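Über uns

Hallo und schön, dass du da bist! Ich bin Nga Nghiêm, und zusammen mit meiner Cousine Lụa Giáp führe ich die Kräuter- und Teeschule Wirnarside. Angefangen haben wir mit einem Wochenendkurs in der Küche meiner Tante (die uns danach freundlich, aber sehr bestimmt um eigene Räume gebeten hat).

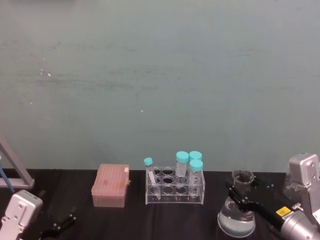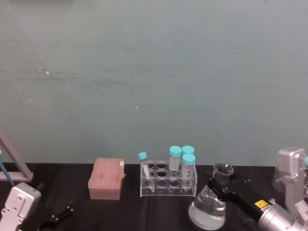
Die eigenen Räume haben wir dann in Nolmont gefunden, in einer alten Drogerie mit knarzender Treppe und einem Hof, in dem heute Zitronenverbene, Salbei, Shiso und viel zu viel Minze wachsen. Wer bei uns einen Kurs macht, geht fast immer mit einem Minzableger nach Hause, ob er will oder nicht.

Lụa ist gelernte Apothekenhelferin und bei uns für alles zuständig, was genau sein muss: Auszüge, Tinkturen, Haltbarkeit, Etiketten. Ich komme aus der Gastronomie und bin eher die mit der Nase. Ich röste, mische, probiere und verwerfe, und manchmal kommt dabei etwas heraus, das wir beide mögen. Unsere Mischung Tạ zum Beispiel, mit geröstetem Reis, Ingwer und einem Hauch Lotus – die trinken wir selbst jeden Morgen!

Unsere Kurse sind klein, mehr als 12 Leute nehmen wir nicht auf. Ein Abendkurs dauert 90 Minuten, da geht es meistens um ein einziges Thema, etwa Hustentees, Bitterkräuter oder das richtige Trocknen. Für alle, die es gründlicher mögen, gibt es den Grundkurs über fünf Abende. Vorkenntnisse brauchst du keine. Bring einfach eine Schürze mit und ein leeres Schraubglas, am besten eins, das nicht mehr nach Gurken riecht.

Seit August 2024 haben wir außerdem einen Garten in Prarlow gepachtet, drei Beete vorn am Weg und hinten eine Wiese, auf der wir Schafgarbe und Spitzwegerich sammeln. Der Boden ist schwer und lehmig, der Thymian beleidigt, die Ringelblumen dafür großartig. Im November machen wir dort den Wurzelkurs, bei jedem Wetter, also bitte feste Schuhe!

Was wir nicht machen: Heilversprechen. Wenn du krank bist, geh zum Arzt, und komm danach gern auf eine Tasse bei uns vorbei. Fragen zu Kursen beantwortet Lụa, Fragen zu Mischungen landen bei mir, und wenn beim Klingeln keine von uns aufmacht, sind wir im Hof.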